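Orange cloth on a pale wood table: yes or too much?
Page 1 of 1

bjartur_b
Posted 2018-04-24
So I finally caved and bought the bright orange fabric (20 dollars for the piece at Naidoo, end of the bolt) and I love it. It's loud! It has a bit of a sheen and it makes a light wooden table look warm. We've got orange chairs at work and that's what gave me the idea, I kept looking at them thinking why don't I own anything that color.
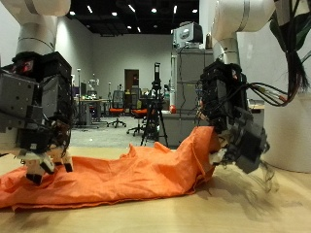

My plan is to use it as a runner for a June birthday and fold it away in between. My trouble is creases. It wrinkles if you so much as look at it. Do you fold, roll, or just give up and iron every time?

ditte.v
Roll! Always roll. I save the cardboard tubes from gift wrap and my runners come off them nearly flat. Orange with pale wood is gorgeous by the way, and if you put a big leafy plant in a white pot next to it you're done decorating.

EseAkpan
Going to disagree with Ditte a little. Rolling is great if you have somewhere to keep tubes, and I don't. I fold in thirds the long way, smooth it with one hand while I lift the end with the other, then hang it over a pants hanger. Takes a minute. Also I think the crumples look nice on a casual table??

monel_fan
Crumples do not look nice. Sorry. Iron it, low heat, from the back, and test a corner first if it's shiny.

EseAkpan
We can't be friends lol

rog_arruda
Check what the fabric is before anybody irons anything. I melted a hole in a shiny one in 9 seconds flat.

bjartur_b
No label on it, so I'm trying a damp towel and a tube first. Ditte, how wide are your tubes?

ditte.v
Whatever comes with the paper, the fatter the better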